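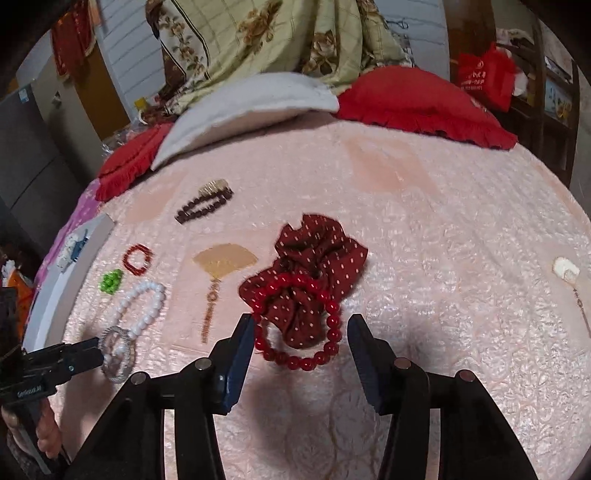
Red beaded bracelet and dark red scrunchie on a quilted bedspread

Print this page | E-mail this page

Lost property at Haketitz Guest House: your questions

Last updated 2021-08-05

I think I left something in my room. What should I do?
Ring the front desk or fill in the form at reception. Give your room number, the night you left and a short description of the item. "A necklace" is hard to match — the colour, the length and the type of clasp all help.

How long do you keep things?
Most items are kept for 75 days. Passports, bank cards and keys go to the Jarodby police station after 3 days if we can't reach you. Open food, drink and used toiletries are thrown away on the day the room is cleaned.

Do you contact guests when something is found?
We do for phones, documents, medicines, glasses and jewellery. For smaller things such as hair bands, socks and chargers we wait to hear from you.

Can you post it to me?
Yes. You pay the postage and we make no charge for packing. Parcels weighing up to 100 grams usually go as a letter. We can't post lithium batteries, perfume or lighters, so these have to be collected.

Can a friend collect it for me?
Yes, with a note from you and some form of photo ID. Please tell us the name beforehand.

I stayed in the Salminen annexe. Is that the same office?
Yes. Everything from the annexe is brought over to the main desk the next morning. Things left on the Zoltix shuttle bus are held by the driver's office, extension 3307.

What happens to items that are not claimed?
Clothes and books go to the charity shop in Jarodby. Jewellery and watches stay in the safe until December and are then handed in at the town hall.

Who do I speak to if my item can't be found?
Ask for Detlef Lindemann at the front desk. He keeps the lost property book and can check entries under other room numbers.

Print this page | E-mail this page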